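Hand-held grippers cut training time for table-clearing robot

Researchers at the Munon robotics lab have reported that a robot arm can learn to handle cups and bowls from movements recorded entirely by people, with no robot in the room. The method, called Flistden, was set out in a paper released in July.

Teaching an arm to pick up household objects usually means driving it by remote control, over and over, while its joint positions are logged. The work is slow and ties up the robot. In the Munon study, people held a gripper in one hand and did the job themselves. The gripper has the same two fingers as the one later fitted to the arm, and a camera mounted on it records what the fingers are doing.

The recordings were then used to train a control program, which was loaded on to an arm at the lab and tested on objects it had not met before. The team says the program needed no further practice on the arm itself before testing began.

Grippers of this sort are already used by a number of research groups. The new part of Flistden lies in what happens to the recordings afterwards. People move faster than a robot arm can, and they correct small mistakes without noticing. When an arm copies these movements directly it tends to arrive late and close its fingers in the wrong place. Flistden splits each recording into two parts, the approach and the grip, and learns them separately. The approach can be slowed to suit the arm. The grip is kept at the speed the person used.

According to the paper, most of the gain came from the second part. With the grip learned on its own, the arm dropped fewer cups and was less likely to push one over while closing on it. When the researchers put the two parts back together and trained on whole recordings, the improvement largely went away.

The recordings were collected at 9 sites, among them kitchens, offices and a shared workshop. People were given a short list of tasks and left to do them in their own way. Some took a cup by the rim, others from the side, and the paper says this variety was kept on purpose. An earlier set, in which everybody was told to use the same grip, gave a program that worked well on the lab's own table and poorly elsewhere.

Plain white crockery proved to be one of the harder groups. A glazed cup has few marks for a camera to follow, and at close range its opening can take up much of the view. The program had to judge from the curve of the rim how far the fingers had to travel.

Ponumari, the company that built the grippers, supplied two versions for the study. The fingers can be changed without taking the rest of the tool apart, and the researchers swapped them several times in the early months before settling on a shape. The drawings are to be released with the recordings later in the year, under terms that allow other labs to make their own copies.

The paper lists several limits. Flistden deals only with tasks that can be done with one hand, so anything that calls for a lid to be held while a jar is turned is out of reach for now. It was tested on empty vessels only. Heavy items were left out, as the fingers tend to slip on them, and the gripper has no means of sensing force. Tiredness was a problem too: recordings made towards the end of a long session were less steady, and a portion of them had to be thrown away.

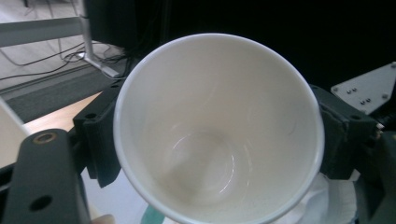
What happens next

A second round of recording is under way with a partner group, Eren, which works on kitchen equipment for people with limited hand strength. It will cover cups with handles, stacked plates and cutlery, and sessions will be kept shorter.

The Munon team also plans to add a simple pressure sensor to one of the fingers. Early bench tests suggest that it could tell a firm grip from a loose one, though it has yet to be tried in a full recording session.

The recordings from the first round will be free for research use. Groups wishing to use them for commercial work will need to apply to the lab.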